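Kekorard 28 Magnetic Upright Exercise Bike

The Kekorard 28 is an upright exercise bike for home use and light studio use. Resistance comes from a magnetic brake acting on a belt-driven flywheel, so there is no pad to wear down and very little noise at normal pedalling speeds. There are 28 resistance levels, changed from the console or from the two buttons on the right-hand grip.

The saddle post moves up and down in numbered steps and the saddle itself slides fore and aft. The handlebar tilts and locks with a single lever. Riders sharing the bike should note their post number, as the console does not store saddle positions.

Console

The display shows time, distance, cadence, power in watts, energy used and pulse. Pulse is read from the hand sensors or from a chest strap (sold separately). Power is calculated from cadence and brake position and is suitable for comparing one session with another on the same bike. It should not be compared with readings from a crank-based meter.

Programmes include manual, interval, hill, constant watt and heart rate control. In constant watt mode the brake adjusts itself as cadence changes, up to a ceiling of 200 watts. Above that figure, use manual mode. Sessions can be sent to the Undavell training app over Bluetooth, and the bike will also run without the app or an account.

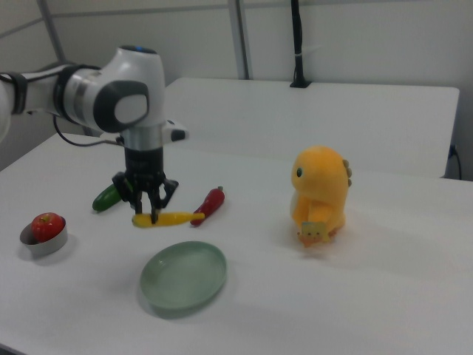 The console needs mains power through the adaptor supplied. If the supply is interrupted during a session, the brake returns to level 1 and the session total is lost unless the app is connected.

Assembly and care

The frame arrives in two sections with the flywheel already fitted. Fit the stabilisers first, then the console mast, taking care not to trap the cable when the mast is lowered. Pedals are marked L and R; the left pedal has a reverse thread. Check all bolts again after the first week of use. Wipe down the saddle and grips after each ride and do not use solvent cleaners on the console.

Specification

Drive: poly-V belt
Resistance: magnetic, 28 levels
Constant watt range: up to 200 W
Maximum height of handlebar: 182 cm from the floor with levelling mat fitted: not applicable
Minimum ceiling clearance: 200 cm
Transport wheels: front, two
Order code: 3931

The Petrenko pedal set and the Letemley floor mat are available as extras. Neither is included in the box.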